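Fikeo
Parts and Refurbished Equipment > Desktop Computers > Drive Mounting

Replacement Drive Caddy, Blue Plastic, for Dell Desktop Chassis

Sold by: Lastska
Condition: used, cleaned, inspected
Stock code: Penner 28
Price group: B
Availability: 17 in stock

Overview

Plastic caddy for mounting a hard drive inside a Dell desktop chassis. The part is pulled from retired office machines, washed, checked for cracks and sold without a drive. It is a direct swap for a caddy that has gone missing or lost its spring in the side arms.

Caddies differ between chassis generations even where the color is the same. Compare the part number molded into your old caddy with the number on the order form before paying. If the old caddy is lost, send the model name from the outside of the computer and we will match it from the Penner parts list.

Specifications

Material: molded plastic
Color: bright blue
Load: one hard drive
Drive included: no
Data and power cables included: no
Cosmetic grade: light scuffing allowed, no cracks, no broken tabs
Packing: single bag, or carton of 28 for trade orders

Inspection

Each caddy is flexed by hand at both arms and fitted to a test drive. Parts that show whitening at the bend are scrapped. Worn printing, scratches and marks left by old asset stickers are accepted and are not grounds for return.

Tools

The caddy itself needs none. Have a screwdriver ready for the chassis cover if your model uses a screw there, and a tray for loose parts. A work surface with room for the chassis and anything taken off it saves a lot of shuffling.

Fitting

1. Shut down the computer, switch off at the wall and unplug the power cord. Hold the power button in for a few seconds.

2. Lay the chassis flat and open it. Touch bare metal on the chassis before reaching inside.

3. Disconnect the data and power cables from the old drive. Pull on the connector body, never on the wires.

4. Release the old caddy and lift it out. Keep it until the new one has been compared against it – tab positions are the quickest check.

5. Spread the arms of the replacement caddy slightly and seat the drive. The side pins go into the screw holes of the drive. If a pin does not line up, turn the drive end for end and try again.

6. Keep wires out of the drive bay and lower the caddy into place. Do not force it. A caddy that stops short is usually sitting on a cable.

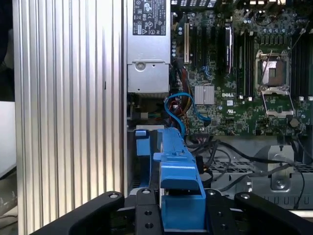
7. Reconnect both cables, close the chassis and restore power. Check that the drive is listed in the setup screen before loading any software.

Shipping and Returns

Orders placed before 3 p.m. leave the same working day. Trade orders of 300 pieces or more ship on a pallet and are quoted separately by Lastska. Unused parts may be returned within 28 days in the original bag.

Related Items

Drusutum SATA data cable, straight ends
Drusutum drive screw pack, 400 pieces
Penner blank bay cover, black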